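Hodurstead Library Association
Minutes of the August meeting

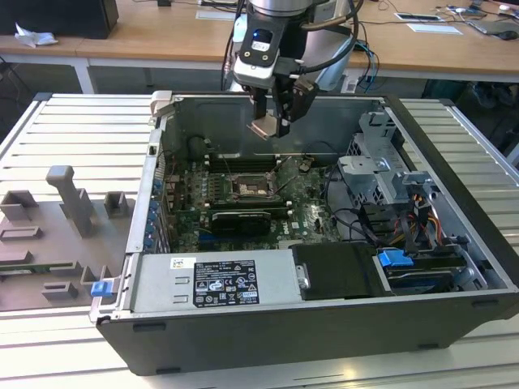
Meeting opened at 7:05 p.m. with Gobnait Buckley in the chair. Minutes of the previous meeting were approved with one correction: the book sale raised $1,958, not $1,985.

Roof. Two quotes received for the reading room roof, from Bilyk and from Elletti. Bilyk is cheaper but can't start until the gutters are cleared. Agreed to go with Bilyk. G. Buckley to sign.

Overdue items. 173 books are more than 60 days late — most of them children's picture books. Second notices will go out by mail. A motion to drop late fees on children's books passed, 8 in favor, one against.

Winter reading program. Sign-up sheets will be at the front desk from the first week of October. Last year's leftover bookmarks (220) will be used up first.

Parking. Complaints again about cars left overnight in the side lot. A new sign was discussed. No decision — carried over.

Skillov branch. The branch asked to borrow the large-print shelf for three months. Agreed, if they arrange the truck both ways.

Other business. The back door still sticks. The side entrance will stay in use for evening events.

Meeting closed at 8:20 p.m.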